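Le carton qui revient
Notes pour mon intervention, Zakhar Mykhailiuk, Skodonley
Version du 2019-03-18

Parler lentement. Boire avant, pas pendant.

Ouverture

Bonjour à toutes et à tous. Je remercie Leonie Goodwin pour l'invitation. Je m'excuse d'avance pour mon accent et pour les mots que je vais chercher, le vocabulaire de l'emballage n'est pas celui que l'on apprend à l'école.

Je travaille chez Skodonley, nous vendons par correspondance de la vaisselle en grès et un peu de verre. Je vais parler d'un sujet très petit : que fait-on d'un carton après son premier voyage ? Je suis responsable de l'atelier d'expédition, je ne suis pas chercheur, donc je parlerai surtout de ce que nous avons essayé et de ce que nous avons mal fait.

Demander à la salle : qui garde ses cartons à la maison ? Attendre les mains. Qui les réutilise vraiment ? Attendre encore. (Normalement les mains baissent. Si elles ne baissent pas, passer directement à la suite sans commentaire.)

Premier point : l'état d'un carton

Quand nous avons commencé, nous avions deux catégories, bon et mauvais. C'était trop simple. Un carton peut être laid et très solide, avec trois étiquettes superposées et des traces de stylo. Un autre peut sembler neuf et ne plus rien porter, parce qu'il a dormi une semaine sur un sol humide et que la cannelure est écrasée de l'intérieur.

Expliquer cannelure : la feuille ondulée entre les deux feuilles plates. C'est elle qui travaille. Faire passer les deux morceaux dans la salle, commencer par le rang de gauche. Demander de presser avec le pouce.

Nous regardons maintenant les endroits suivants, dans cet ordre :
les angles verticaux
les plis des rabats
le fond, de dehors puis de dedans
les poignées découpées, s'il y en a

Pour les plis des rabats, insister. Le pli est l'endroit que l'on fatigue à chaque ouverture. Si le carton se déchire au bout du pli, même d'un centimètre, la déchirure continuera sous le ruban et personne ne la verra. Chez nous il descend alors d'une catégorie et sert au calage.

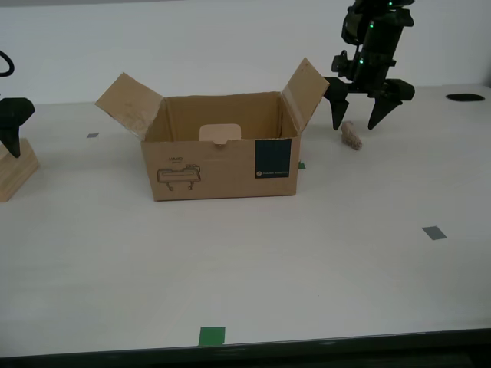
Pour les poignées, c'est une question que je n'avais pas prévue. Une poignée découpée aide celui qui porte, mais elle fait un trou par lequel la poussière entre, et pour le grès émaillé ce n'est pas grave, pour le textile c'est un vrai défaut. Vaughan Lockyer, mon collègue aux achats, voulait que nous refusions tous les cartons à poignées. Nous avons discuté longtemps. Finalement nous les acceptons pour les envois aux boutiques et pas pour les particuliers. Ce compromis ne contente personne complètement et il tient depuis deux ans.

Ajouter si le temps le permet : l'histoire du lot de cartons de bananes. Très beaux cartons, très solides, impossibles à fermer.

Deuxième point : les chiffres de l'année

Ne pas lire le tableau. Dire seulement ceci.

L'an passé, 3687 cartons nous sont revenus par nos clients et par les commerces du quartier. De ceux-là, 2000 sont repartis avec une commande. Le reste a été découpé en calage ou mis au recyclage. Je n'ai pas de comparaison avec d'autres maisons, on me demande toujours et je dois toujours répondre que je ne l'ai pas.

Si quelqu'un demande le prix : nous n'avons pas gagné beaucoup d'argent sur l'achat de cartons. Ce que nous n'achetons plus, nous le payons en heures de tri. L'avantage se trouve plutôt du côté du calage, que nous achetions avant en rouleaux de papier bulle et que nous n'achetons plus du tout.

Attention, je dis souvent « économie » quand je veux dire « épargne ». Faire attention ici.

Troisième point : l'espace

Un carton plié ne prend pas de place, mais cent cartons pliés de tailles différentes en prennent énormément, parce qu'ils glissent. C'est pour moi la vraie difficulté du réemploi, davantage que la solidité. Nous avions au début 60 formats. Chaque préparateur cherchait dans la pile pendant que la commande attendait, et à la fin il prenait un carton trop grand et le remplissait de papier. Le client recevait un plat à tarte dans une boîte pour un téléviseur et il nous écrivait, avec raison.

Aujourd'hui nous rangeons par 4 familles, d'après la plus petite dimension. Pas d'après le volume. C'est Declan Nepia qui a trouvé cette idée et je lui avais d'abord dit que c'était faux. Pour une assiette, on a besoin de savoir si elle entre à plat, le volume ne le dit pas.

Les familles portent des noms de couleur : bleu, jaune, vert, rouge. Un trait de craie grasse sur la tranche suffit, on le voit quand le carton est plié et debout. Nous avions essayé des gommettes, elles tombent.

Montrer le geste de pliage avec le carton de démonstration. Ne pas oublier de le récupérer à la fin, l'an dernier je l'ai laissé dans la salle.

Quatrième point : le logiciel et les noms

Passer vite, ce point intéresse seulement certaines personnes.

Notre gestion de stock s'appelle Skosisus. Elle ne connaissait pas l'idée qu'un emballage puisse entrer deux fois. Pour elle, un carton est acheté, puis consommé, puis il n'existe plus. Nous avons dû créer un faux fournisseur pour faire rentrer les cartons revenus. Nous l'avons nommé Falcão, à cause d'un café à côté de l'atelier qui nous en donnait beaucoup. Le comptable a demandé pendant un trimestre entier pourquoi Falcão ne nous envoyait jamais de facture.

Leçon à dire clairement : parler au comptable avant.

Cinquième point : ce que le client pense

C'est le point où je reçois le plus de questions, donc garder du temps.

Nous avions peur que les clients trouvent cela pauvre. Nous avons donc mis d'abord un petit papier dans chaque colis, avec un texte assez long sur la planète et sur nos valeurs. Je l'avais écrit moi-même. Il était trop solennel. Plusieurs clients ont cru que nous demandions un don. Maintenant nous tamponnons simplement « carton déjà voyagé » sur le rabat, et la phrase n'est pas tout à fait correcte en français, on me l'a fait remarquer, mais les gens l'aiment bien et nous l'avons gardée.

Pour les cadeaux, il y a une case à cocher à la commande, et dans ce cas nous prenons un carton neuf. Au mois d'avril nous allons inverser la case : le carton déjà utilisé sera proposé aussi pour les cadeaux, sauf si le client demande l'autre. Je ne sais pas encore comment cela sera reçu.

Un mot sur les anciennes étiquettes. Il faut les enlever ou les couvrir entièrement, surtout les codes à barres. Un colis pour Nantes est parti chez l'ancien destinataire à cause d'un coin de code encore lisible. Il contenait un service à thé. L'ancien destinataire l'a renvoyé, dans un autre carton, mieux fermé que le nôtre.

Dire aussi que le ruban compte autant que le carton. Ruban de papier gommé, posé en H sur le fond. Sur un carton qui a déjà porté du ruban plastique, la surface est arrachée et le papier gommé tient mal, il faut alors décaler la bande ou accepter du plastique. Nous acceptons du plastique plus souvent que je ne voudrais. 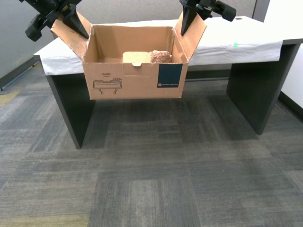

Maxine Gilchrist n'est pas d'accord avec moi sur ce point, et je tiens à lire sa remarque en entier : « Tu parles du ruban, mais ton vrai problème est le fond. Un fond qui a déjà servi, je le double toujours, une feuille posée en travers, et je ne regarde même plus dans quel état il est. Trier me coûte plus cher que doubler. »

Laisser la salle réagir. Ma réponse, si on me la demande : elle a raison pour les charges lourdes, la feuille en travers aide beaucoup. Mais doubler sans regarder, cela veut dire envoyer aussi des fonds humides, et l'humidité passe dans la feuille nouvelle. Je préfère continuer à regarder. Nous avons commencé à doubler pour la famille rouge seulement.

Le groupe Proton (c'est le nom de notre petit groupe d'échange entre ateliers, rien de scientifique) va comparer les deux manières pendant la saison. Inviter ceux qui veulent participer à laisser leur adresse sur la feuille près de la porte.

Questions probables

Les odeurs ? Oui, nous refusons poisson, lessive et tabac. Le café part en trois jours si le carton est ouvert.

Les insectes ? Jamais eu avec le commerce sec. Nous ne prenons rien qui a été stocké dans une cave.

Combien de voyages au maximum ? Nous ne marquons pas les voyages, donc je ne peux pas répondre. Declan voudrait les marquer.

L'assurance du transporteur ? Lire les conditions, elles exigent parfois un emballage neuf. Nous avons perdu une réclamation ainsi.

Reprendre le carton de démonstration et les deux morceaux.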